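Course handout: Introduction to Automation
Unit 5 – Site visit to the Gourlay building, Tesura

Read these notes before you start the visit report. They cover the demonstration only. The safety talk and the bus details were on a separate sheet.

Background

Tesura moved its training work into the Gourlay building in October. The group we visited works on household jobs such as sweeping, wiping and putting things away. Their aim is a two-armed robot that can learn these jobs from people doing them. The people do not steer the robot. They hold the same kind of gripper the robot has, one in each hand, and do the job themselves while the grippers record. The recordings are used later to train the control software.

The host for our visit was Gerasimos Moschos. He ran the demonstration and took most of the questions.

Order of the demonstration

We saw the work in this order:

1. Starting and checking the grippers
2. Picking up one object and setting it down
3. Handling an object with both grippers
4. Playback of a finished recording on the screen
5. Open questions

Step 1 took longer than planned. The two grippers have to agree on time before recording starts, and one of them had to be restarted. Please put this in your report. Setup time is part of the cost of any automated system, and most of last year's reports left it out.

Terms used by the host

Episode – one recording of one job, from start to finish. The group had 1415 episodes on the day of our visit.
Reject – an episode that is thrown out after review. The host gave the figure as 164.
Finger – the part of the gripper that touches the object. Fingers wear and are replaced.
Handover – passing an object from one gripper to the other.
Reset – putting the objects back before the next episode. Resets are not recorded.

Work out the reject rate yourselves and show the steps. Do not round until the end.

Points from the question period

Somebody asked why the group does not just write a program for each job. The answer was that this works well when the object is always in the same place, as on the packing line we saw at Bergate, but a kitchen or a workshop changes all the time.

There was also a question about speed. A typical episode in the sweeping set lasts nearly 33 seconds. New operators tend to rush, and fast movements blur the video. They are told to slow down near the object and to keep it in view of at least one gripper.

Flat things are the hardest to pick up. A thin handle lying on a table gives the fingers very little to close on, so operators often tip or steady the object with one gripper before taking hold with the other. Watch for this when you compare the two-handed work with the single-arm cell at Viltirton.
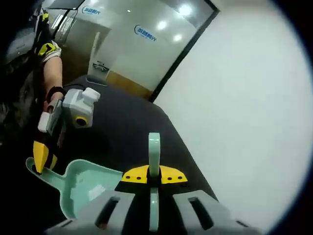
Kenneth Lamont

The dustpan used in the two-handed part is a light plastic one with a short handle. With one gripper at the handle and the other by the scoop, the operator has to think about both hands at once. Note also that the fingers of the two grippers do not match: one is a flat green tab with a rounded top, the other is yellow and pointed. Say in your report how finger shape might change the way a person takes hold of an object.

For your report

Write two pages. Describe one job from the demonstration and list each movement in it. Mark the movements you think a robot would find difficult and give your reasons. Then compare the job with one station at Viltirton or Bergate – one is enough.

Sketches may be done by hand. Label the gripper, the fingers and the object. Reports go in the tray outside the lab by 10/29/21.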